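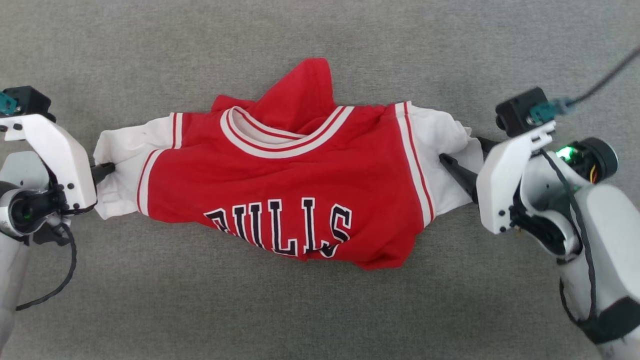
Fig. 1. Both grippers on the Bulls jersey, one at each white side panel.

Unit 2: Soft Things Are Hard
Notes from our visit to the Udness open day

What a Monday! If you missed the bus, read this before lab, and get someone who went to tell you about it too. Madalena Valente ran the cloth handling demonstration at the Forsyth building and took questions for most of an hour.

A rigid box has a position and an orientation, six numbers and you're done. A basketball jersey has no such short answer. Look at how the front lettering folds under itself in Fig. 1 and the "B" nearly disappears. Any program looking for the word BULLS has to cope with that (and with the word being upside down, see Fig. 2).

Things to write down:
Deformable object: changes shape when you touch it.
Grasp point: where the fingers close. Edges and seams are popular choices.
Bimanual: two arms working together, so one can hold while the other moves.

Now think about the view from the wrist. You get the two fingers, the cloth beside them and a lot of plain gray, so most of the useful information sits in a small part of the picture.
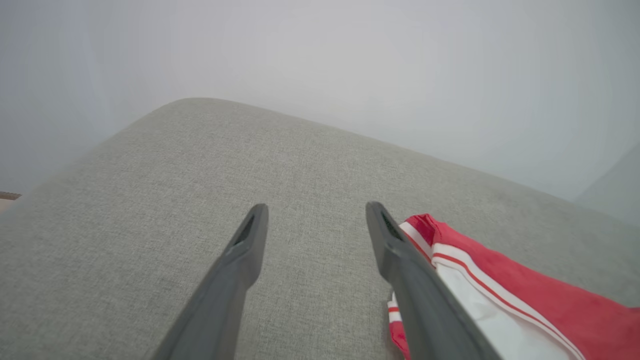

Why the stripes matter

I loved this part! The red stripes run along the white side panels, so they can hint at which way the cloth is lying even when the jersey is bunched up. Niall MacLeish asked whether a plain red shirt would be harder. Great question, and it's yours for homework.

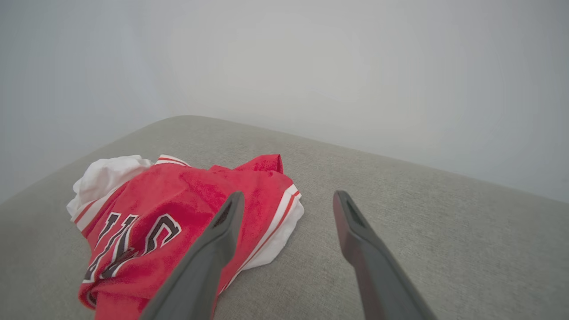 Fig. 2. Wrist view: open fingers, with the left one over the white side panel.

For next time: pick a shirt at home, drop it, and mark three grasp points on a sketch. Then drop it again and see if your points still make sense. Bring both sketches to Room 309.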